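Automation in commercial dishrooms

Dishroom automation is the use of conveyors, sorting machines and robot arms to do some of the jobs that people do by hand in the washing areas of canteens, hotels and hospitals. I've been writing the kitchen entries on this site for a good while now, and this is the one I keep coming back to, partly because I spent two summers in a dishroom myself (on plates, mostly, and I still have opinions about gravy).

Background

The big conveyor washer is the old part of the story. It took over the scrubbing long ago and left people with what sits at either end: scraping, loading, unloading, stacking and carrying. Those are the jobs that wear out shoulders and wrists, and they're also the hardest to hand to a machine, because a dishroom sees bowls, lids, chipped saucers and the odd phone somebody left on a tray.

Loading and unloading

Putting a plate in a rack sounds like nothing until you try to write it down for a robot. The rim has to meet a narrow groove, the plate has to be nearly upright when it gets there, and the grip has to be firm enough to hold a slick surface without cracking it. Most of the arms I've come across are first worked through the job with one plate and one rack, well away from any kitchen, and only then moved on to whole stacks.

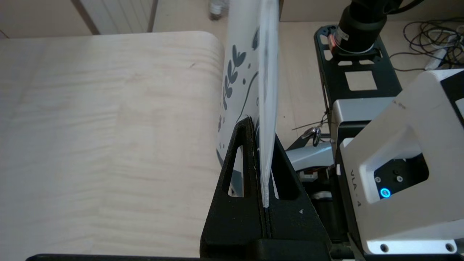 A patterned plate standing in the slot of a black rack, with the robot's gripper housing at right.

The patterned plates are a nice extra headache, by the way! A plain white rim and a busy leafy one can look quite different to a camera, so a setup that's happy with the first may need more practice on the second.

Example: the Delatov canteen

The case I know best is the staff canteen at Delatov, which washes 2,170 plates on a full day. The firm put in a Tanard unloading arm in May, at the clean end of the line, and left the dirty end to people. Before that, the dishroom had 9 workers across two shifts. It still has nine, but the work has moved. Two of them now look after the arm, which means clearing jams, wiping the camera and pulling out anything it refuses to pick up. The rest rotate through scraping and tray return, and there's less lifting all around.

Effects on workers

Pay is where people disagree. At Delatov the two arm minders got a raise after 40 hours of training and the others didn't, and that caused a fair amount of grumbling (I'd have grumbled too). The Patham hotel kitchens went the other way and trained everyone, so the minding is shared and so is the extra money.

Then there's the pace. A person slows down when a rack comes out too hot or a coworker is behind, and an arm keeps its own rhythm. Crews usually ask for a pause button they can reach from the scraping table, and I'd put that on any shopping list before a faster motor.

See also: Conveyor dishwashers; Tray return systems; Chmielewska rack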